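누크스카(Nukska) 치즈 공장 견학 후기

1월에 다녀온 걸 이제야 올린다. 버스로 2시간, 내려서 언덕길을 한참 걸었다.

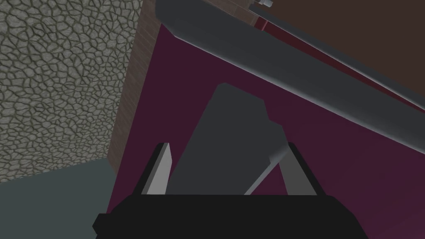 예약 없이 가도 견학이 되나요?
평일 오전이라면 자리가 남는 대로 받아 주지만, 오후는 전화 예약만 됩니다.

나는 예약을 하고 갔는데도 매표소 앞에서 한참 서 있었다. 입장료는 3000원이고 치즈 시식이 포함이다. 시식이라고 해 봐야 이쑤시개에 꽂힌 손톱만 한 조각들인데, 종류가 일곱 가지라 다 모으면 그럭저럭 한입은 된다.

위생모와 덧신을 받아 쓰고 숙성실부터 들어갔다. 안내하시는 분이 냄새는 금방 익숙해진다고 했다. 나는 집에 갈 때까지 익숙해지지 않았고, 돌아오는 버스에서 옆자리 분도 마찬가지였던 것 같다.

숙성실은 생각보다 볼 만했다. 제일 오래 묵힌다는 '두모프(Dumov)'는 껍질이 돌덩이 같아서 이걸 처음 먹어 보자고 한 사람의 사정이 궁금해졌다. 맛은 좋다. 짭짤하고 끝에 견과류 비슷한 향이 난다. 반대로 간판 상품이라는 '플루나르(Flunar)'는 부드럽고 순해서, 설명을 듣는 동안 무슨 맛이었는지 잊어버렸다. 설명은 길었다.

체험 코너에서는 모차렐라를 늘인다. 아이들 것은 쭉쭉 늘어나는데 내 것만 자꾸 끊어졌다. 물 온도 탓이라고 위로해 주셨지만 다 같은 통의 물이었다.

마지막은 당연히 매점이다. 두모프 한 덩이가 700그램쯤 되는데 반으로는 안 잘라 준다. 혼자 사는 사람은 각오하고 사야 한다. 나는 각오 없이 샀고 지금도 냉장고 문을 열 때마다 후회와 식욕이 같이 온다.

점심은 공장 식당 말고 언덕 아래 '쿠로다(Kuroda)'라는 우동집에서 먹었다. 오전 내내 치즈를 먹고 나면 맑은 국물이 그렇게 고마울 수가 없다. 주차장은 좁고, 돌아가는 버스는 오후 4시가 막차다. 숙성실은 한여름에도 춥다고 하니 겉옷을 챙기시길.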